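About the Sonura Laboratory

Sonura is a research laboratory concerned with how machines learn to handle soft things. Most industrial robots are very good at picking up a rigid part of known size from a known place. Cloth does not behave in this way. It changes shape whenever it is touched, it hides parts of itself under other parts, and no two heaps of it are the same. Our staff study how a robot arm can be taught to grasp, lift, spread and fold such material with the same care that a person would give it.

The laboratory was set up within the Trison Institute and continues to share its library, workshop and graduate school. We hold our own budget and set our own research programme, which is reviewed by the Institute each October. Our students are registered with Trison and receive their degrees from it. Our technical staff are employed by Sonura directly.

What We Study

Three questions have shaped our work from the start.

The first is where to take hold. A crumpled towel offers a great many places to put a pair of fingers, and most of them are of little use. A grasp in the middle of a heap will lift the heap and leave it a heap. A grasp at a corner, or on a single free edge, gives the robot something it can work with.

The second is what to do after the grasp. Moving too fast makes the cloth swing and fall back over itself. Moving too slowly uses up time and can let the fabric slip. We look for motions that a learning system can adjust for itself as the cloth responds.

The third is when to stop. People know at a glance that a towel is flat enough, or folded well enough, for the purpose. A machine has to be given some means of reaching the same judgement, and we have found this to be the hardest of the three.

The Promis Method

Promis is the name of the method on which the laboratory has spent most of its effort. It is a way of learning from demonstration. A trained operator guides the arm through a task many times, and each attempt is recorded from start to finish together with the movement of every joint. A model is then trained on the whole collection. It learns to propose the next small movement from what the camera shows at that moment.

Two features set Promis apart from our earlier work. Failed attempts are kept and marked as failures, so that the model learns which grasps to avoid. In our first studies these were thrown away, and the resulting system would repeat the same poor grasp without end. The second feature is that each attempt is divided into short stages – approach, pinch, lift, place – and the model is asked to name the stage it is in before it moves. This makes its mistakes much easier for our staff to trace.

The current Promis collection contains 2602 recorded attempts. Of these, 500 are held back from training and used only for testing. The test portion is fixed, and members of staff who work on the model do not take part in recording it.

Results to Date

Our principal finding is that the choice of first grasp matters more than any later step. When Promis begins at a corner or a free edge, the remaining stages usually follow without difficulty. When it begins elsewhere, it is seldom able to recover unless it lets go and starts again. For this reason the present version of the model is allowed to release the cloth and make up to 2 further grasps before an attempt is recorded as a failure.

We have also found that keeping the failed attempts improves the model on fabrics it has not met before. The gain is small for plain, thin cloth and larger for thick material with a pile. We do not yet have a full account of the reason, and a study of this point is in progress.

Some limits should be stated plainly. Promis has been tested on small, square or nearly square items. It does not handle garments with sleeves. It is slower than a person by a wide margin, and a change in lighting can still lead it to mistake a shadow for a fold. Visitors who have read of household robots in the press are sometimes surprised by the pace of the work, and we think it right to be open about this.

How We Work

Each working cell has a robot arm and a flat green work surface. The colour was chosen after a series of trials with other backgrounds, in which pale fabrics were often confused with the surface beneath them. Recording sessions follow a written schedule. The operator resets the cloth by hand between attempts according to a set of starting states, which range from flat to fully crumpled, and a second member of staff checks the recordings for gaps before they are added to the collection.

Recordings are reviewed within the same working week. Any attempt in which the position of the arm was not properly logged is removed, whatever its outcome. The rules for this are written down and are supplied to any partner who uses the data.

The Arm at Work on the Green Surface

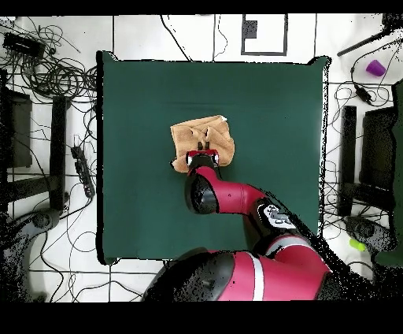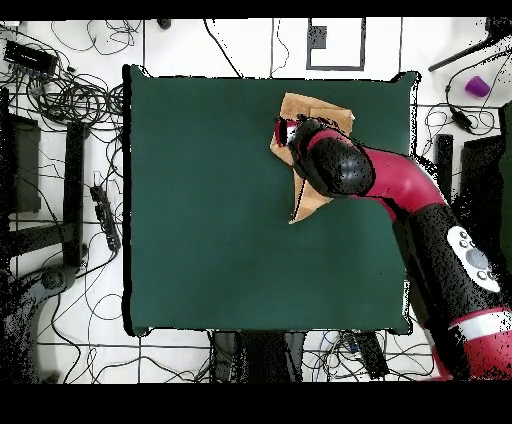
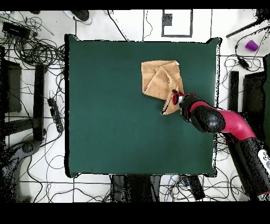

Partners and Support

Our longest partnership is with Ibarra, a firm that runs laundries for hotels and care homes. Ibarra supplies used linen for our trials and allows our students to spend time at its sites, where they can observe how skilled workers sort and fold by hand. Several of the starting states used in the Promis collection were drawn up after such visits. The firm has no say in what we publish.

We welcome enquiries from other organisations with a practical interest in soft materials. Joint projects normally begin with a short trial period, after which both sides decide whether to continue. We do not carry out routine product testing.

Study With Us

The laboratory admits 3 doctoral students in each intake. Applicants should hold a good degree in engineering, computing, mathematics or a related subject. Experience with robots is useful but is not required, and some of our most able students have come to us from textile design. All new students are trained as operators and take a full part in recording before they begin their own projects – a rule that applies equally to visiting researchers.

Shorter placements are offered over the summer to undergraduates of the Trison Institute. These are paid, and are open to students in any year of study.

Visits and Enquiries

Group visits from schools and colleges can be arranged during term. Visitors are asked to remain behind the marked line while an arm is in motion and to follow the directions of staff at all times. Requests should be sent in writing to the laboratory office, stating the size of the group and any access needs. The office is open from nine in the morning until half past four in the afternoon.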